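4. Fitting memory and first power-on

Read section 3 first if you haven't. Stutley 200 owners: same steps, different slot order, see the sheet in the lid.

Before you start

Power cord out. Both cords if you have two supplies. Hold the front button five seconds to drain it. Wrist strap on, clipped to bare metal on the chassis, not to paint.

You need: memory in matched pairs, #2 screwdriver, flashlight, the slot chart (page 38). Keep modules in their trays until the slot is open.

CAUTION: Do not open the processor socket to "have a look". Bent pins are not covered. Leave the cover where it is until section 5.

4.1 Practice first

Optional but do it if you've never seated a module. Lizeth Palomino runs the bench at Desham and starts every new hire on a dummy plate. Ten minutes. Cheaper than a board.

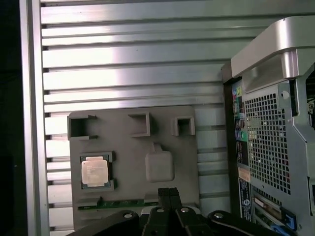
Gray practice plate with square holders, in front of the slatted wall.

4.2 Fitting the modules

1. Lay the chassis flat. Lid off, set it aside with the screws inside it.

2. Find the first slot on the chart. Start there. Filling in the wrong order is the number one support call we get.

3. Push the latches outward at both ends. They should click. Don't force, check for dust instead.

4. Line up the notch. Only goes one way. If it looks wrong turn the module round.

5. Press down with both thumbs, one each end, even pressure. Latches come up by themselves. If one doesn't, take the module out and start over.

6. Repeat for the second of the pair. Then the next pair.
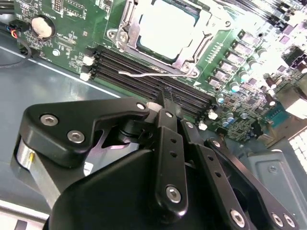

7. Flashlight. Look along the tops of the modules, all should be level. A high corner means it's not in.

8. Check for loose screws in the chassis floor. Tip it gently and listen if your not sure.

NOTE: Don't mix sizes within a pair. Mixed pairs are OK but everything runs at the speed of the slowest.

4.3 First power-on

1. Lid on. The fans will not ramp correctly with it off.

2. Network cable in the port marked MGMT. Monitor and keyboard if you have them.

3. Cord in, wait for the amber light, press the front button.

4. Now wait. First start after a memory change is slow, roughly 200 seconds, screen stays black. Do NOT pull the cord in this time.

5. Green light steady: done. Log in and compare the memory total with what you fitted.

4.4 If it doesn't start

Three beeps: reseat everthing, first pair first.

Total too low: one module not seen. Swap it with its neighbor. If the fault moves, bad module. If it stays, bad slot.

Error 3347: wrong slot order. Back to step 2 above.

No light at all: cord, then supply, then call. Ask for Tyson Fehr, have the serial number ready. It's on the pull-out tab at the front.

Revised January 2025. Replaces the loose sheet packed with earlier units.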